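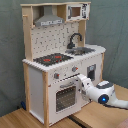
Roya Sadeghi wrote to ask who decides that a record has been broken, and whether you can just say you did it.

You can say it, but people will want proof. A record is a result that has been measured and checked, so that someone else can try to beat it later.

## Setting the rules

The rules come first. In April the town of Limholm tried to make the longest line of paper boats in the region. The old record, held by Grostdale, was 721 boats. Before anyone folded a sheet, the rules said how big each boat had to be and how close together they had to sit. A boat that had come unfolded would not count.

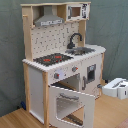 ## Checking the result

The people who check are called witnesses. They should not be part of the team. Limholm had six of them, and each one walked the line alone and wrote down a number. Then they compared notes – if the numbers did not match, they walked it again.

Their final number was 800. It took 40 minutes to agree on it.

## Can a record be taken away?

Yes. If a rule was broken, the result can be crossed out, even months later. That is why teams keep their photos, notes and signed forms.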